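Bench tips, block stacking. Put together in a hurry, 21 Mar 2018. Ask Leandro if something's unclear, he's done most of the Susari runs.

These are for anyone sitting down to record demos for the stacking set. Same cubes every time: red, green, blue, yellow. Mix the starting spots, keep everything else boring.
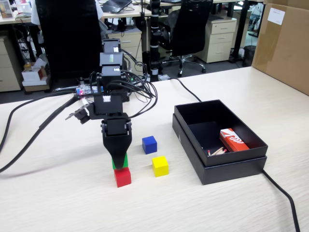
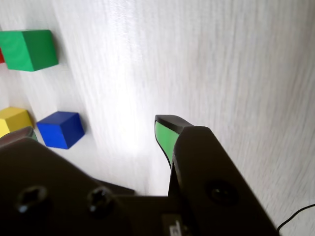
*Top: green on red, arm from the side. Bottom: close in on the gripper, jaws open, nothing held.*

## Before you start

- Wipe the table. Dry cloth, no spray, it leaves smears.
- Cables first. Pull them clear of where the arm swings and tape down anything that rolls back. A cable dragging a cube = bin the run.
- Look at the view from the gripper. If there's a bright patch in the middle, tilt the lamp or drop the blind. Bit of glare is fine, the model has to cope with some. Can't see an edge, not fine.
- Gripper pads: a dab of washing-up water on a cotton bud, dry them properly. Dusty pads slip.

## Recording

- One go, one file. Don't stop to tidy halfway.
- Come down straight. Slow for the last bit, then let go, then up. If you lift while the jaws are still closing or opening the top cube comes with you.
- Scatter cubes by hand, dont look too hard at where they land. People make neat rows without meaning to and then we get 30 runs that all start the same.
- Some cubes half out of view at the start is OK. Leave them.
- Missed the grab? Carry on and try again, then mark it "retry". We want those. Brenda kept deleting hers in August and we had hardly any recoveries to learn from.
- Knocked the tower over: keep the file, mark it "fail".
- Hands out of the way before you press record and untill you've pressed stop.

## Swapping over

- 2 people, 30 minutes each, then swap. Tired hands get jerky and it shows in the data.
- Let the servos cool between turns. Warm to touch ok, too hot to hold is a no.
- Write your name in the Enora sheet, plus which pair you stacked. Green on red is well covered now, do more yellow on blue please.

## Bits and bobs

- Target is 2000 good runs. Retries count, fails don't.
- Copy to the Purkero drive before lunch and again before home. Check 4 files play right through, picked at random.
- Spare cubes live in an old ice cream tub, second shelf. Chipped ones go in the bin, not back in the tub.
- Squeaky joint: don't oil it. Tell Leandro.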